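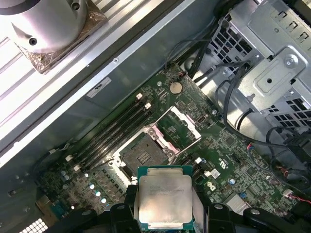 Cleaning and Repasting a Desktop Computer at Home

A desktop that has sat under a desk for a few years collects dust in the fans and heatsink, and the thermal paste between the processor and its cooler dries out. The fans run louder, and the machine slows down when it gets warm. An afternoon at the kitchen table takes care of both.

What to have ready

A Phillips screwdriver with a long shaft
Isopropyl alcohol, 90 percent or higher
Coffee filters or lint-free cloths
A soft paintbrush, 1 inch, never used for paint
A small tube of thermal paste
An egg carton for screws

Ordinary paper towels leave fibers behind. Coffee filters don't, and a box of them costs very little. I keep a stack in the workshop drawer with the Briltum cloths, which are good for the outside of the case but too fluffy for the inside.

Before you open the case

Shut the computer down, switch off the power supply at the back, and unplug everything. Press the power button once to drain what is left. Work on a bare table, not on carpet, and touch the metal of the case before you reach in.

Take a phone picture of the cables. You will want it later.

Dust

Carry the case outside or into the garage. Brush from the top down and hold each fan still with a finger while you clean it. Dust filters usually slide or snap out. Wash them in lukewarm water with a drop of dish soap and let them dry overnight. Do not put them back damp.

A household vacuum is fine for the floor afterward. Keep the nozzle out of the case.

Old paste

Loosen the cooler screws a little at a time, in a cross pattern. If the cooler won't lift, twist it gently from side to side. Pulling straight up on a stuck cooler can bring the processor with it on some older boards. Running the computer for 8 minutes before you shut it down softens the paste and makes this easier.

Wet a coffee filter with alcohol and wipe from the edge toward the middle. Use a fresh piece for each pass. It took me 3 on the last one. Do the bottom of the cooler the same way.

If you take the processor out, hold it by the edges and set it on something clean. Leave the contacts in the socket alone. No brush, no cloth, no canned air up close.

New paste

A dot the size of a pea in the center is enough for most desktop processors. Set the cooler straight down and tighten the screws in the same cross pattern. Plug the fan cable back in. It is the step most often forgotten.

Storage

Cap the paste tightly and keep it indoors. A tube left in an unheated shed from November to March separates and won't spread evenly. Write the month you opened it on the side with a marker.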